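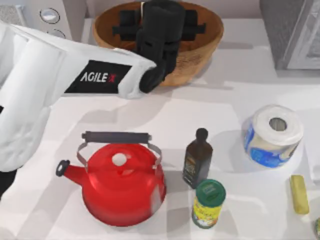 Activation des codes promo Evov côté restaurant, partie 3 du guide. Compte gérant déjà créé, sinon retour partie 1. Avant de commencer, rassembler les tickets papier du service, ceux que les clients laissent pour validation. Un bol rond tressé à gros rebord, comme celui-ci sur le plan blanc, fait très bien l'affaire près de la caisse. Ensuite on scanne tout d'un coup en fin de service.

## 3.1 Créer le code

1. Ouvrir **Evov Gérant** > *Offres* > *Nouveau code*.
2. Taper le code. 6 caractères minimum, 12 maximum, pas d'accent, pas d'espace.
3. Choisir l'établissement. Si vous en avez plusieurs (ex. Yaman Dronenbridge et Yaman Oltholm), cocher un par un, le « tout sélectionner » oublie les fermés temporairement.
4. Régler la remise : montant fixe ou points.
5. *Enregistrer*. Le code passe en gris = brouillon.

> **Attention :** une fois publié, le code ne se renomme plus. Faute de frappe = il faut le supprimer et recommencer.

## 3.2 Fixer les limites

1. Onglet *Limites*.
2. « Par client » : mettre un. Laisser vide = illimité, ça fait mal.
3. « Par table » : au delà de huit couverts la remise ne s'applique qu'une fois. Pas modifiable.
4. Date de fin obligatoire. Le code expire à 11 h le jour indiqué, donc avant le service du midi. Mettre le lendemain si besoin.

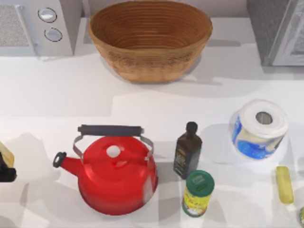
**Un client peut-il cumuler le code avec ses points ?**
Seulement si la case « Cumul » est cochée avant la publication. Les points partent alors en premier, la remise se calcule sur ce qui reste.

## 3.3 Publier et tester

1. Cliquer *Publier*. Le code passe en vert.
2. Faire une réservation test depuis un autre téléphone, pas celui du gérant (le compte gérant est exclu des offres).
3. Saisir le code à l'étape *Récapitulatif*, en majuscules.
4. Vérifier le montant, annuler la réservation.

Note : l'annulation rend le code au client dans l'heure. Pas la peine d'appeller le support avant.

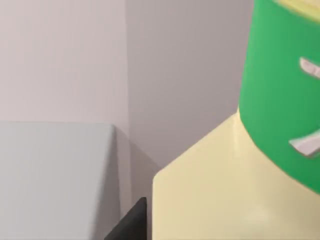

*Ertuğrul Uysal, support restaurants Evov | mis à jour le 27 février 2025*

## 3.4 Valider les tickets

1. *Tickets* > *Scanner*. Ticket à plat, total et date lisibles.
2. Rattacher à la réservation proposée. Mauvais nom ? *Chercher* puis numéro de table.
3. Valider. Points crédités au client sous 12 heures.
4. Ticket refusé : regarder le motif, corriger, rescanner. Deux essais max, après c'est le support.

**Codes créés avant janvier :** anciens réglages conservés, onglet *Limites* grisé. Les dupliquer pour pouvoir les modifer.

Remboursements et litiges : voir partie 4.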